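About the Padier Bimanual Club

The Padier Bimanual Club is a student group at Skodness Technical School. Members write and test control software for paired robot arms. The current project, Vikska, covers cloth: picking it up, spreading it, folding it and putting it in a bin. Cloth has no fixed shape, and most of the work is in dealing with that.

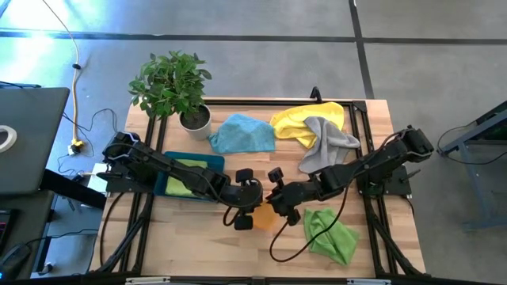
Do new members need to know how to program?
Basic Python is enough, and those without it take the short course in September.

Each member starts as an operator and moves to the software side after 20 logged hours. Runs are recorded, labeled and checked by a second member before they enter the project set. The set holds 2,082 runs at present; 2,050 have passed the check. The rest are waiting for new labels — mostly early runs made before the naming rules were settled.
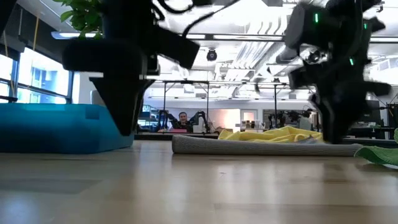
Members also enter the Barros Cup, a folding contest between schools with a maximum score of 100. Entries are judged on time, edge match and number of regrasps. Code written for the contest goes back into Vikska once it has been reviewed.

The club is run by Serpil Ersoy, who teaches control systems. Applications for the next intake close on 22nd June. Forms are at the department office.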